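Thermal Interface Maintenance on a Used Rack Server
Student Project Report, Hardware Lab Course
Submitted 23 March 2019

1. Purpose

The project examined whether a used rack server with a high idle processor temperature could be returned to normal service by renewing the thermal paste between the processor and the heatsink. The server came from the surplus stock of the Peldale campus and was intended as a build machine for the Trirnura coursework system. It had been reported as noisy in July and was taken out of the rack at that time.

2. Background

The top of a processor and the base of a heatsink both look flat, but neither is perfectly smooth. Small gaps between them hold air, which conducts heat poorly. Thermal paste fills those gaps. The layer should be thin. A thick layer conducts worse than direct metal contact, and paste that has dried or shifted leaves parts of the surface uncovered.

Fan speed on this server is set by the board according to the processor temperature sensor. A fault in the thermal path therefore shows up first as fan noise and only later as reduced clock speed.

3. Equipment

Server with lid and air shroud removed
Cernden heatsink, original part, screw mounted
Thermal paste, Wanyama, one syringe
Isopropyl alcohol and lint-free wipes
Screwdriver set, plastic spatula
Antistatic mat and wrist strap

4. Procedure

4.1 Baseline. The server was started with the lid on and left idle for 60 minutes. Temperature and fan speed were logged from the management interface. The mean idle fan speed was 2923 rpm.

4.2 Disassembly. Power cords were removed and the chassis was grounded. The air shroud was lifted out. The heatsink screws were loosened in a cross pattern, half a turn at a time, and the heatsink was turned slightly before lifting. Pulling straight up can take the processor out of the socket along with the heatsink.

4.3 Inspection. Paste was examined on both surfaces before cleaning. The memory modules were left in place, so care was needed to keep paste and alcohol away from the slots beside the socket.

4.4 Cleaning. Most of the paste was lifted with the plastic spatula. The rest was removed with wipes dampened in alcohol, working from the edges toward the center. The processor stayed in its retention frame throughout. The heatsink base was cleaned the same way.

4.5 Application. A single small amount was placed in the center of the processor and spread by heatsink pressure alone. The screws were tightened in the reverse of the loosening order.

4.6 Repeat measurement. The baseline test was repeated under the same room conditions.

5. Results

Mean idle fan speed fell from 2923 rpm to 2119 rpm after the first application. The fans still changed speed audibly at short intervals. The heatsink was removed again, and one corner was found to have made weak contact. One heatsink screw had not been fully seated. After a second cleaning and application, the mean idle fan speed was about 1690 rpm and the short cycles no longer appeared in the log.

6. Discussion

The second result cannot be credited to the paste alone. Mounting pressure changed between the two runs, and the test did not separate the two effects. A better design would have included one run with the old paste and correctly seated screws. That run was no longer possible once the old paste had been cleaned off.

Room temperature was read from a wall thermometer and not logged. The readings at the start and end of each run agreed within one degree. No load test was carried out, so the results apply to idle operation only.

7. Appendix: Processor and Socket

Thermal paste on the top of the processor, with the retention frame and memory slots.
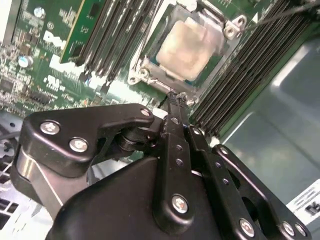 Comment on section 6: You could still get the missing comparison. Leave the new paste in, back off the one screw to where you think it was, and run the idle test again. It won't tell you about the old paste, but it will show how much of the drop came from pressure. I'd also log the room temperature next time, as one degree at the wall says little about the air at the intake.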